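3.2 Matching records across the two catalogues

The Skuludel catalogue and the Hinberg catalogue were built at different times and for different readers. Skuludel began as a printed union list of cookery books, household manuals and trade pamphlets, and its records were typed in later from cards. Hinberg was electronic from the start, but most of its records came from a single supplier and were never checked against the books. Both use the same subject headings in principle. In practice the headings were applied loosely in Skuludel and often left out in Hinberg.

We drew 215 records from Skuludel and looked for the matching record in Hinberg. A match was accepted when title, publisher and year agreed, allowing for small differences in spelling and punctuation. Where the year was missing from one record, we accepted the match if the number of pages was the same. Edition statements were ignored at this stage, as the two catalogues record reprints in ways that cannot easily be compared. This gave 97 pairs. The remaining records either had no counterpart or had several that could not be told apart without seeing the book.

Each pair was read by two cataloguers working separately (T. Hettiarachchi and G. Hijazi). They noted whether the main subject heading was the same, whether one record was broader than the other, or whether the two disagreed. Disagreements between the readers were settled by a third (H. Nazarenko), who did not see the names on the forms. The form itself is a shortened version of the one used by Yen and Sultana in their work on the Brakora lists, with the questions on language removed.

Headings for single dishes caused the most trouble. A book on dumplings might be placed under the dish, under the cuisine, under steaming as a method, or under cookery in general, and all of these were found in our pairs. The rules allow more than one heading, but Skuludel's cards had room for only one, and the typists kept to what was on the card.

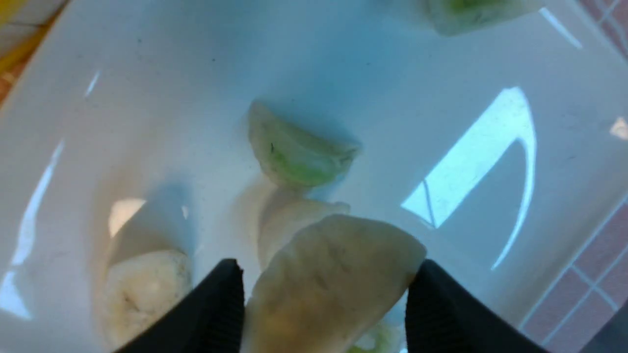
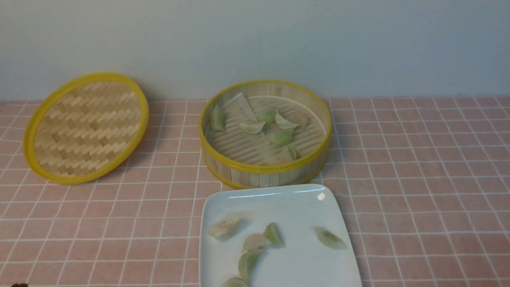

Figure 2. Dumplings on a white plate (first) and with a bamboo steamer basket and lid (second).

Broad headings are not wrong as such. A reader who browses under cookery will still find the book, provided the list is short enough to read through. The difficulty comes when the two catalogues are merged and the list under a broad heading grows too long to browse. Under the Mühlbauer merging rules, the record with more fields filled is kept and the other is dropped, whatever the quality of the headings. A well-chosen heading in a short record can therefore be lost to a vague one in a long record. We found this happening in both directions, though more often to the Skuludel records, which tend to be brief.

We tested one change to the rules. Instead of keeping one record whole, the merged record took its description from the longer record and its subject headings from both. Repeated headings were removed by an exact match of the text, after folding capitals and accents. Headings that differed only in word order were left alone, and a few of these appear twice in the merged file. We did not correct them by hand, because a working library would be unlikely to have the time.

The merged file was then searched using a list of 100 subject terms taken from the enquiry desk log for June. Staff had written the terms down as the reader gave them, so the list includes plurals, trade names and several misspellings. No term was altered before searching. For each one we recorded whether any book was found and whether the cataloguers judged at least one of the books to be on the subject asked for. Books found only through a word in the title were counted separately, and the results for these are given in section 4.1 together with those for the unmerged files.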